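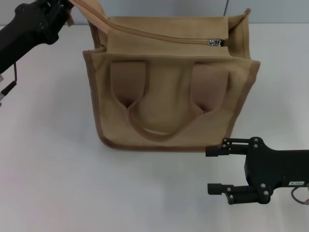
Section 6: Snags, slips and stops when handling soft bags

You've reached the part of the Hestcombe bench guide that gets the most use, and I'm glad you're here, because soft bags are the best fun this set-up has to offer. A box stays the shape you left it. A canvas bag slumps, folds, swings its handle into the way and catches on anything with a corner. When an arm copes with all that, it's a joy to watch. When it doesn't, you need to know what to do next, and you need to do it in the right order.

This section covers the fault we call a snag: a finger or a fingertip goes into a handle loop, a zip opening or a fold, and the arm then moves off with the bag still attached. It was rewritten after the Vuvstead snag, which is described in 6.4.

6.1 How to spot a snag

Any one of these is enough to call it:

The bag moves when the gripper is meant to be open.
The fabric goes tight between an arm and the table, or between two arms.
The arm slows down, judders or stops part way through a move it normally finishes.
The screen shows message 364 (load higher than expected) or message 12 (finger did not reach position).

Note: message 12 on its own can also mean fluff in the finger linkage. Look at the bag first all the same.

6.2 Freeing a snagged bag

CAUTION: Keep your hands out until step 3 is done. Stretched fabric stores a surprising amount of pull, and an arm let go at the wrong moment can spring back towards you.

1. Press the stop button. Don't use the pause key on the screen. Pause holds the arm where it is, but the program can start it again.

2. Call out "stopped" so that anyone else at the bench hears you, and wait for an answer if there are two of you.

3. Check that every arm on the bench is still, including any that wasn't part of the snag.

4. Look along the fabric and find where it is caught. Handles are the usual place, then zip pulls, then the piping on the seams.

5. Support the bag from underneath with one hand. Take up the weight so that the fabric goes slack.

6. With the other hand, ease the fabric off the finger. Work back the way it went on. If it won't come, go to step 7. Don't tug!

7. Switch to hand guiding and move the arm towards the bag by a finger's width, then try step 6 again. Heledd Mostyn has freed more bags than the rest of us put together, and she swears by moving in before moving out. She's right, it works beautifully.

8. Take the bag off the table and set it down well outside the reach of the arms.

CAUTION: Never cut a bag free while the arm is powered. If cutting is the only way, switch off at the wall and use the round-ended scissors.

6.3 Checks before you restart

Please do all of these, even if the snag looked like nothing. They don't take long, and you'll get to know your gripper wonderfully well.

1. Bring the arm to the inspection position, with the gripper open and clear of the table.

2. Look at both fingers from the front and from the side. They should be parallel with each other. A bent finger will still close, but it will pinch at one end and drop things.

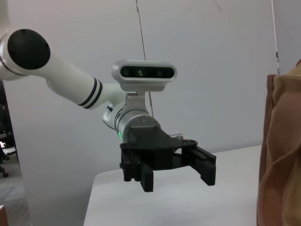
3. Go over the inner faces of the fingers for threads. Canvas sheds more than you'd think, and the short fibres pack down until the grip turns slippery. A soft toothbrush shifts them in no time. Spend longer on a finger with a ridged inner edge, like the left one on the black gripper, and brush along the ridges so the fluff comes out at the ends. Finish with a dry cloth.

4. Try the camera bracket with a fingertip. It sits up above the wrist where a swinging handle can knock it. There should be no play at all. If there is, tighten it and run the camera check in section 4 before you do anything else.

5. Follow each loose cable with your eye from one end to the other. You're looking for a cable that has been pulled straight, nipped or looped round something new.

6. Open and close the gripper with nothing in it, 6 times, at low speed. Listen as well as look. A click on every stroke means a linkage screw has worked loose.

7. Clear the message, release the stop button and run the first move at low speed with your hand on the stop.

Note: if message 364 comes back with no bag on the table, the arm thinks it's carrying something. Leave it stopped and ring Rhydian Harries at Fandthorpe.

6.4 What went wrong at Vuvstead

On Sunday, August 21, 2022, Haf Yorath and Sioned Humphreys were running the open-the-bag routine. One arm held the top edge while the other went in low to steady the base. The lower arm caught the front handle on its way past. The program read the extra load as a good grip and lifted. For a moment both arms were pulling the same bag in different directions, until the handle stitching gave way and the bag was flung off the bench.

Sioned hit the stop quickly and no one was hurt. Haf's notes from the day are superb and everything in 6.2 grew out of them. The log showed that message 364 had come up twice that morning and been cleared both times without a look at the bag. The load limit had also been left at 695, the setting for full crates.

Three things changed:

The load limit for soft bags now has its own entry in the menu. Choose Prothero, then Soft, before you load any fabric item.
The two arms may no longer pull at once. If one is holding, the other must be open or still.
A message that comes up twice in a session stops the session.

6.5 Setting the bag down to avoid a snag

1. Stand the bag upright and push the base flat.

2. Let the front handle hang down against the panel. If it stands away from the bag, press it flat with your palm.

3. Turn the zip pull so it lies along the track.

4. Start with the lower arm open and to one side of the handle loop, never in line with it.

5. Run the approach once at low speed and watch the fingertips all the way in.

Got a bag that beats the routine? Write it up and send it to Jasmina Omerović, with the message number and the load setting. She keeps the list of awkward bags for the next issue of this guide, due in September, and she loves a difficult one.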